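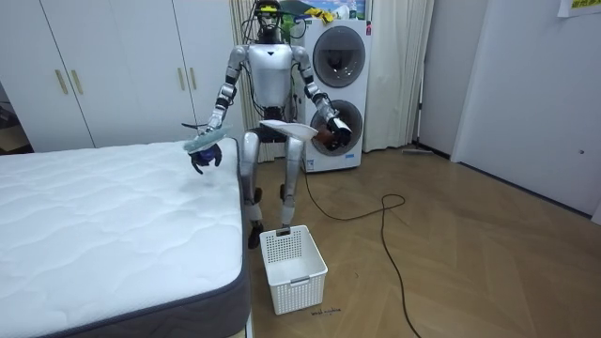 Figure 2. Mattress, perforated plastic basket and stacked washer-dryer in one room.

4.2 Laundry carried out in the sleeping room

Section 4.1 dealt with dwellings that have a separate laundry space, whether a closet off the hallway or a shared room in the basement. The present section turns to the arrangement shown in Figure 2, in which the washer and dryer stand in the same room as the bed. Of the 377 dwellings surveyed in the Clellville study area, this arrangement was recorded mainly in units converted from larger houses, where the original laundry had been assigned to another tenant or removed.

Respondents in these units described fewer steps between taking clothes off and putting them in the machine. The basket was often used for short-term holding only, and several households had given up a separate hamper altogether. In interviews conducted by Farzana Biswas, residents spoke of the basket as something that moved through the day: beside the bed in the morning, in front of the washer while a load was being sorted, and back at the bed when the dryer had finished. One resident of the Veres building told the interviewer, "I don't have a laundry day any more. I have a basket that is either coming or going."

The type of basket matters in this setting. A rigid basket with perforated sides, such as the white plastic one in Figure 2, can be set down on a wood floor and loaded from above without being held open. Cloth bags were more common in dwellings where laundry had to be taken down stairs. Households with both types kept the rigid basket upstairs and complained chiefly of its bulk when it was not in use.

The mattress serves as the main work surface. In nearly 7 of every ten dwellings with in-room laundry, respondents reported folding on the bed most or all of the time. The height was generally considered acceptable, although residents with back pain preferred a table where one could be fitted in. Light-coloured quilted surfaces, when left without bedding, were said to be convenient for spreading out small items, but residents were concerned about marks from damp clothing and usually put down a sheet or towel first. Bedding itself presented a particular difficulty. When sheets were in the wash, the bed was bare, and folded clothes placed on it had to be moved again before the bed could be made.

A stacked washer-dryer takes up less floor than two machines side by side, and this was the reason most landlords gave for installing one. The cost to the resident is the loss of a top surface at working height. Households with side-by-side machines used the lids for detergent, unmatched socks and items awaiting repair; households with stacked machines used the windowsill, the floor or the bed. Norbert Lengyel's measured drawings of the Dillell units also show that the clear floor between bed and machine was frequently too narrow for the basket to remain in place while the lower door was fully open. Residents dealt with this by moving the basket to the end of the bed, or by resting it on the mattress and reaching across.

Noise and heat were raised less often than expected. Residents who worked evening shifts ran the machines before leaving home, and those with young children avoided the spin cycle during naps. Humidity was mentioned more often in July, when windows were kept closed against the heat, and some respondents stopped using the dryer at that time and hung clothing on a folding rack. The rack then occupied the floor otherwise used for the basket - a conflict that was settled differently in almost every household visited.

Two limits should be noted. The survey did not ask how many loads were washed each week, so the effect of household size cannot be separated from that of room layout. In addition, the interviews were held during the day, and residents who do their laundry late at night are probably under-represented. The diary records discussed in Section 4.3 address the second point in part.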